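Archive > Home & Kitchen > Surfaces and Finishes

Re: Oil vs. hard finish on butcher block, once more

I've held off on this thread for a week because the last time it came up I got more mail off-list than on. But I can't let the Vistell claims go by again without somebody pushing on them a little.

To recap, from the earlier message:

> I put the Vistell hardwax on our kitchen counter in September and
> I'm never going back to mineral oil. One coat, dry overnight, and
> the can says it's good for ten years. Water beads right up. I
> used to oil every month and the wood still looked thirsty. My
> brother-in-law did his island with it too and he says the same.
> I don't know why anybody still bothers with oil. It's just what
> people did before there was something better.
>
> Also you don't need to sand first if the top is already smooth.

Okay. Several things.

Ten years is a number on a can. You've had it on since September. What you can tell us is that it's good for as long as you've had it, and I'd be glad to hear that part in detail. Do you cut on it? Do you park a hot kettle on it? Is there a sink cutout, and have you looked at the end grain around it? Water beads on a freshly waxed car too, and it beads on mineral oil for the first couple of weeks. Beading tells me the surface is new.

One coat, no sanding, over a top that has been oiled every month for years. I would like to know where that old oil went. Every finish maker I've read, cheap or fancy, says to get the oil out first. If yours stuck, good, but I would check the area in front of the sink again in the spring before I told other people to skip the sanding.

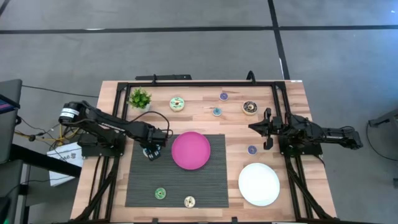
My own objection to the "oil is what people did before" line is that it treats every wood top as the same job. A kitchen counter gets water, knives, tomato juice and a wet sponge left overnight. A bench or a work table gets almost none of that, and gets dragged on, clamped to and bumped instead. Look at a pale butcher-block top like the one in the picture, with a ribbed mat laid on it and a black metal frame all the way around. Nobody is going to reach the wood right up against that frame with a sander very often, so I'd want something I could wipe on with a rag and forget. On a counter with open edges I might decide the other way. It's the same kind of surface and a completely different question.

Now cost, which the oil people (me included, some years) are not always straight about. I keep receipts. Mineral oil, rags and the board cream I used to think I needed came to $107 over the life of my current counter. The Sadeghi kit, which is the other hardwax people here keep recommending, would have been more than that up front, and you're supposed to recoat worn spots anyway. So oil is cheaper for me, but it also cost me a lot of evenings, and if you hate the chore that counts for something. I don't hate it.

What I don't buy at all is the chart from the Bodley newsletter that got posted on Tuesday. It says 881 out of 1,219 owners "prefer a sealed surface." Prefer it to what? They were asked by a company that sells sealed surfaces, after they'd bought one. I could get a number like that for anything. I wrote and asked how the question was worded and got a coupon.

And the "food safe" business, since both sides use it. Pretty much any of these is fine to put a sandwich on once it has fully cured, and fully cured is a good deal longer than dry overnight. My nose is not a lab, but if a top still smells like the can, I'm not rolling dough on it.

For the person who started all this and asked what to do with a Tretirik top, 11 years old, gray around the faucet: I would scrape and sand the gray part back to clean wood, let it dry longer than you think it needs, and try whatever you pick on the underside first. If the gray goes deeper than you can sand, no finish is going to fix it, and the Vistell can doesn't claim it will either. I read the whole label in the store.

If somebody has a sealed counter that has had five years of real cooking on it, please post. Tell us what it looks like by the sink, and say if you've recoated. I'd change my mind for that. I won't for a brother-in-law.

> It's just what people did before there was something better.

Could be. I'd like to see the something better after a few more winters.

Last updated: September

List rules | Contact the list owner | Back to top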